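Touching Up Finished Tabletops: What Holds and What Doesn't 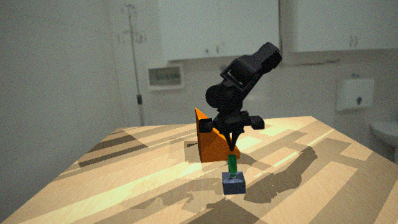
A reader in Estine wrote in after the last issue to say that the advice on wiping varnish came out too timid. Her table has been recoated with the same product over a light scuff for years, she said, and it has never peeled. She asked why we keep telling people to strip back to bare wood when a scuff and a fresh coat will do.

She has a point, and the February item should have drawn the line more clearly. Whether a new coat will hold over an old one depends on what the old one is, how long it has cured, and what has been rubbed on it in the meantime. Stripping is the safe answer when none of those is known. When all three are known, it is usually wasted work.

Oil-based varnish over itself. This is the easy case and the one our reader describes. Cured varnish does not dissolve in fresh varnish, so the bond is purely mechanical. The surface has to be dulled evenly, with no shiny spots left in the pores or along the edges. Use a gray pad or fine paper on a flat block, then vacuum, then wipe with mineral spirits and let it flash off completely. A spot that still looks glossy under a low light is a spot where the new coat may let go.

Shellac over itself. Alcohol in the new coat softens the old one and the two become a single film. Sanding is needed only to level dust nibs. The risk is dragging: if the pad stops moving, it will pull the softened layer into ridges. Keep the cut thin and leave each area alone once it has been passed over.

Lacquer over itself. Same principle, faster solvent. Spray if possible. Brushing lacquer can be used on small repairs, but old lacquer that has started to craze will craze further when wetted, and at that point stripping is the right call.

Water-based finish over anything oily. Most of the failures reported to this newsletter fall here. The new coat beads, or it lies down well and then lifts in sheets a season later. A sealer coat of dewaxed shellac between the two solves most of it. Check that the label says dewaxed. Ordinary shellac contains wax, and a water-based topcoat will not grip it reliably.

Hard wax oil. Spot repair is the whole reason to choose it. Clean, abrade lightly, rub in a small amount, and buff off everything that has not soaked in after 20 minutes. Two readers in Antal reported sticky patches last winter. Both had left the excess on overnight, and both cured it by rubbing the patch with more of the same oil and wiping hard.

Contamination is a separate problem. Silicone from spray polish gets into the pores and causes fisheyes in nearly every film finish. Sanding spreads it. Wash the top with a degreaser, rinse, dry, and put down a shellac sealer before anything else. If fisheyes still appear in a test patch, wipe the patch off while it is wet and seal again.

Always make the test patch. The underside of an overhang is suitable if it has the same finish as the top, though on factory tables it often does not. Let the patch cure for 5 days, score it lightly with a knife, press tape over the score and pull. Flakes on the tape mean the prep was not good enough.

Photo-printed and laminate surfaces are outside all of this. A grain that repeats at regular intervals across the top is a printed one, and sanding through it leaves nothing to refinish.

Supplies: the Tumamwood counter in Plornska has 600 grit paper back in stock in packs of 50, along with gray pads. Dewaxed shellac is on order. Questions for the next issue should state the finish, its age, and any polish used on it – if the finish is unknown, say what happened when a drop of alcohol was left on it.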